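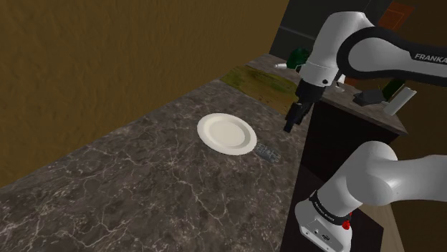

Noémie Perrin wrote that the stop had never fired in any of the runs she checked, and that a stop which never fires in 826 runs should have been looked at after the first hundred. She is right on both points. The rest of this post is what I found after her message, in the order I found it.

The setup first. We run a simulated Franka arm over a kitchen counter from the Bruvville scene set. The arm is driven by Pralto, our motion layer, which also holds the protective stop: if the contact force on the hand or fingers goes over a set limit, motion is supposed to halt and the run is supposed to end with a fault code. The same stop logic is meant to go onto the real arm at Mihăilă later, so the simulation is the only place where it gets exercised before it matters.

In August we added small hardware to the counter, all of it from the Zimetti parts pack. The task stayed the same: approach an object, close, lift, move it clear of whatever is next to it. The new parts were there as clutter.

The batch finished overnight with 826 runs and zero fault codes. I read that as good news and moved on to grasp timing. Noémie was looking at joint torque for a different reason and saw spikes at wrist joint level that no light contact could produce. She pulled the logs and found 569 runs with at least one spike over the stop limit. None of them had halted.

There were two separate faults.

The first was in the contact shapes. Parts from the pack come with a detailed visible mesh and no contact mesh, so our import script builds one by wrapping each part in a single convex hull. For a block this does no harm. For a concealed door hinge it is a poor fit. The hull fills in the recesses and the space between the plates, and it bulges past the visible metal on the linkage side. If such a part is placed close to a neighbor, the two contact shapes can overlap at the start of the run even when the visible surfaces only meet. The solver then pushes them apart hard. If a finger is next to one of them at that moment, the finger takes the push.

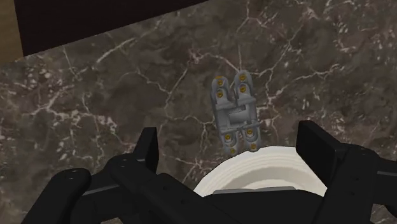 I would have caught this earlier with contact shape display turned on. It is off by default in our viewer since it slows things down, and I had left it off. With it on, the problem was plain in the first run I opened. Splitting the hinge into several smaller hulls, one for each plate and a few for the linkage, removed most of the spikes.

Most of them, though, is the less important half. A bad contact shape is a simulation problem and would stay in simulation. The second fault would have gone to the real arm.

The stop does not read the raw force. It reads a filtered value, averaged over a window of 15 control steps, to keep sensor noise from tripping it. That choice is old and I still think it is reasonable. What changed was the reset. At some point the window was moved into the block that runs when a new motion segment begins, so the buffer was filled with zeros at each segment change. The planner starts a new segment just before the fingers close. In other words the filter was blank at the moment contact was most likely, and a short spike got averaged with a row of zeros and came out under the limit.

I checked this by replaying a single logged spike through the filter alone, with and without the reset. With the reset it passed. Without it, the stop fired.

The changes so far:

The buffer is no longer cleared at segment changes. It is cleared only at power-up, and motion is blocked until it is full.

A second check now reads the raw force against a higher limit, with no averaging at all.

Every batch now includes runs where the arm is driven into a fixed block on purpose. If the stop fails to fire in any of them, the whole batch is rejected.

That last one is what was missing. We had tests for stops that fired when they should not – those annoy people, so they get reported. We had none for the other case.

I have not rerun the full batch yet. The higher limit is a guess taken from the logs and needs a proper basis before it goes near Mihăilă. The import script still uses a single hull for anything without a hand-made contact mesh, but it now prints a warning with the part name.

Posted in August by Sylvain Chauvin
2 comments | 15 shares

Related posts
Grasp timing and the planner's segment boundaries
Why our contact viewer is slow
Reading joint torque logs from Pralto
Bruvville counters: friction settings we use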